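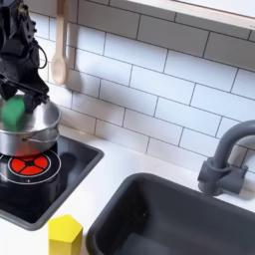 Play kitchen, stovetop and pot - December, after lunch

Writing this up while the tea is still warm, before I forget which bits were my idea and which were Brittany's (she'll correct me in the margin anyway).

So, the stovetop. I went into this thinking the burners would be the easy part, and they've eaten most of my week. The one we've settled on is the plain red circle, cut into four wedges by the black cross, with the small black center and the thin white ring around the outside. I love it! It says "hot" from across the room and it doesn't need a bulb or a battery or a sound chip. My earlier try had orange fading into yellow and it looked like a slice of grapefruit. Carter Wong held it up and asked what time breakfast was, so that one went in the drawer.

The other burner ring stays gray and faint on the black. Brittany wasn't sure about that at first, she thought kids would read it as a printing mistake. I think they'll get it. Real stoves have burners that are off, and half the game when I watched my niece was deciding which one was "the hot one" and shouting at people who put things on it. If every burner is red there's nothing to shout about. We'll leave it gray for the Cirkavcombe set and see what the nursery tells us.

Gloss versus matte: went back and forth. Gloss looks like a proper glass cooktop and picks up the light beautifully, and you get that little bit of red on the bottom of the pot, which I hadn't planned and now wouldn't give up. It also shows every single fingerprint. I wiped the test panel down so many times on the first day that I started seeing fingerprints on things that don't have any. Matte hid all of it but looked like a chalkboard. Staying with gloss. Put a cloth in the box, maybe? Ask Brittany.

The raised gray border came out well. Rounded corners all the way, no sharp spot anywhere I can find with a thumbnail. I ran my wrist along it for a while like a crazy person and nothing caught. It also gives a sliding pot something to bump into before it leaves the panel - not a wall exactly, more of a hint.

Pot notes

Stainless, brushed, rolled rim. The rim is what sold me on the Bergmann pot over the cheaper Erkirano one, whose edge felt raw to me when I ran a finger around it. The wire handle on the side is thin, and I went in a skeptic, but it lies close along the pot and doesn't stick out where a sleeve can hook it. Still want to do the tug test properly. So far I've only hung a bag of washers off it, 400 grams, overnight, and it looked the same in the morning. I know that's not a test. I'm writing it down so I can't pretend later that I did one.

Sound: good clonk with a wooden block, tinny rattle with the hard plastic ones. Brittany says the rattle is the fun part. She doesn't share a wall with my bench.

There's a slightly flared band partway down the side and I keep thinking of it as a fill line. Could we use it that way? "Soup up to here" on the recipe card. Cheap, no new parts. I'd like to try it.

Food, or what counts as food

Blocks for now. The green cube is doing the work of peas, broccoli, lettuce, lime jello and (according to my niece) a frog. I had a whole plan for shaped vegetables and I'm less and less sure we need them in the first set. A cube goes in the pot, it comes out of the pot, it can be anything, and you can lose one under the couch without the set being ruined. Carter disagrees and wants carrots at least. He drew some. They're good carrots, annoyingly.

Green needs to be this bright, though. The duller sample got lost against the inside of the pot, which goes pretty dim and gray once you're looking down into it. Bright green you can spot straight away. Note to self: same check for the blue, which I suspect has the same trouble.

Money and counter space

The panel wants to sit into the counter, and that means a cutout, and that means Vemer have to change their jig. They quoted me 249 for the change and I said a word. Then I slept on it. A panel sitting on top of the counter slides, and a loose panel is a thing you step on at night, so I think we pay it. First run would be 31 counters, then 200 if the nursery likes them. I'll call Vemer tomorrow morning and be nicer than I was today.

Still to do

Tug test on the wire handle, with the actual scale this time.
Vinegar and dish soap on the red print. Leave one corner overnight.
Blue cube in the pot, blinds open and then blinds shut.
Ask Carter if the carrots can be made from the offcuts. If they can, fine, he wins.
Recipe card draft, with the fill line on it. Brittany has nicer handwriting than me so I'll rough out the words and she can do the lettering.
Find the missing yellow cube. It was on my bench at ten.

Later, same day: yellow cube was in the teapot.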